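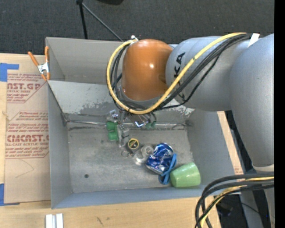
Lallgate is issuing a voluntary stop-use notice for version 2 of its Medve sorting software, after a test arm at our Gridolano workshop declined to stop when asked. The arm was asked politely, by the soft-stop button on the operator's screen, and it finished what it was doing first. The work is small stuff: pick items out of a gray bin and sort them by material. The load includes things like a crushed blue can with a rubber band around it and a light green plastic cup, and none of it is worth a finger. We would like customers to keep all of theirs.

The fault showed up on a Tuesday, shortly after lunch, when an operator pressed soft stop in order to reach in and free a snagged item. The screen said STOPPED in large, friendly letters. The arm went on closing its gripper and then lifted. The operator, who had been trained to trust the arm over the screen, kept his hands where they were and hit the red emergency button on the wall, which cut power at once. There were no injuries. One sleeve was briefly considered at risk.

Lallgate engineers spent the rest of the week making it happen again. In 40 attempts they managed it 2 times, a rate low enough to be missed in ordinary testing and high enough to ruin somebody's afternoon. Both repeats came when the stop command arrived while the gripper was closing on something soft or stretchy. The software was waiting for the grip to settle before passing the stop along, and a rubber band takes its own sweet time about settling. Meanwhile the screen had been told that a stop was requested and reported it as done - a habit familiar to anyone who has managed a project.

"The button was wired to our good intentions," said Miklós Hajdu, head of safety at Lallgate. "It told you we meant to stop. People standing next to a moving arm deserve better than that, and I wish we had found it before we shipped it. The emergency button worked every time we pressed it, and we pressed it a lot."

The notice covers all sites running Medve version 2. Earlier versions handle the stop command differently and are not affected. Customers with version 2 should do the following today:

Take the arm out of automatic mode and leave it out until the update is installed.

Use the red emergency button, and only that button, to stop the arm. Do not use soft stop on the screen, whatever the screen says about itself.

Cut and lock off the power before reaching into the bin for any reason. This was already in the manual, on page 20, where we suspect it has led a quiet life. A one-sheet version is being mailed to every site and should be posted at eye level.

Check that nothing is stacked in front of the emergency button. During our own review we found a coat on ours.

A corrected version is being tested now. It passes the stop command straight to the arm's motion controller and does not ask the gripper how it feels. The screen will show STOPPING until the joints report that they are still, and only then STOPPED. Pruretti, which installs and services Medve systems for us, will load the update on site and witness a stop test with a rubber band in the gripper before handing the arm back. There is no charge for the visit.

We have not set a release date. The last time we set one, we met it, and the result was version 2.

Sites that have seen an arm keep moving after a soft stop, even for a moment and even if nothing came of it, are asked to report it to the Lallgate service desk. Please save the log file before restarting, as a restart overwrites it. That is being fixed too.

Lallgate makes control software for small sorting and picking arms. Media questions should go to the press office at Gridolano. Service questions sent to the press office will be forwarded, but slowly.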